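I fold tea towels in thirds. I fold bath towels in thirds as well, then in half, and I will defend this to anyone who opens my airing cupboard and starts tutting. So you'd think I'd be on the side of the tidy people, and mostly I am, but I've gone right off the fuss we make over small cloths – flannels, hand towels, the little fluffy ones you keep by the basin.

My friend Modupe does hers into a neat square, edges lined up, label tucked under. It's lovely! It's also undone the second somebody has jam on their chin.

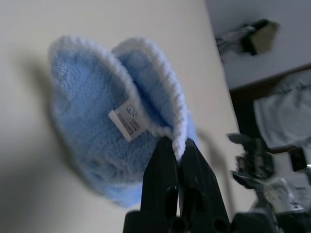

Pale blue, white trim and a care label stitched on.

I do like a proper edge on a small towel, mind you. A bit of white trim round pale blue gives your fingers something to find, and if you must fold it you can see straight away whether you've gone crooked. Labels are another matter. They stick out of even the best fold like a shirt-tail, and I can't be the only one who has snipped one off and then wondered what temperature it wanted.
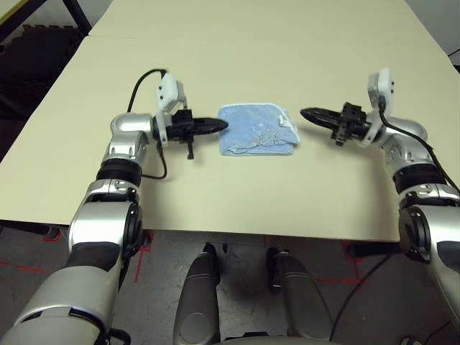 The Ostdale Gazette | Issue 682 | Page 13

What bothers me is the time. My mother ironed flannels (ironed them!) on a Monday, and I'm sure they were beautiful, but all I remember is not being allowed to touch the pile. I've caught myself doing the same, smoothing out a square at the table while my tea went cold beside me.

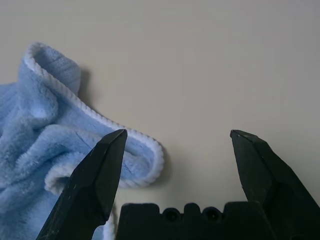 So the small ones now go in a basket on the bathroom shelf, any old how. Kelechi next door was horrified when she saw it, then went home and, I'm told, bought a basket. The big towels still get folded because they won't fit in the cupboard otherwise, and sheets I do with help or not at all.

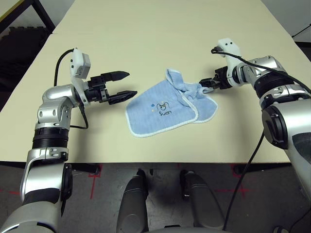

I make one exception, and that's anything with embroidery. If someone has gone to the trouble of stitching a little face or a name on a towel, I'll fold it so the stitching ends up on top, and I'll do it twice if it comes out wrong the first time. Everything else can take its chances in the basket.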